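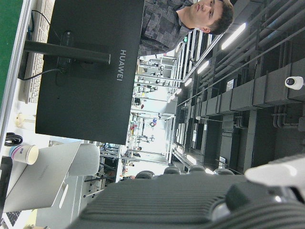 Nawal Lamrani wrote to ask whether the open day recordings could be shared as they were, pauses and all, and we were so pleased to be asked that we've done just that.

Tumadero open day set, README

Recorded at our open day on 4 February 2024, with the wrist camera running while visitors wandered about and chatted (lovely company, all of them!). There are 200 clips: 92 from the morning demonstration and the rest from the afternoon.

Start with the folder called Clirero, as the names in it are tidier. Sound has been removed. Corrections are very welcome, and we hope to put them in by April.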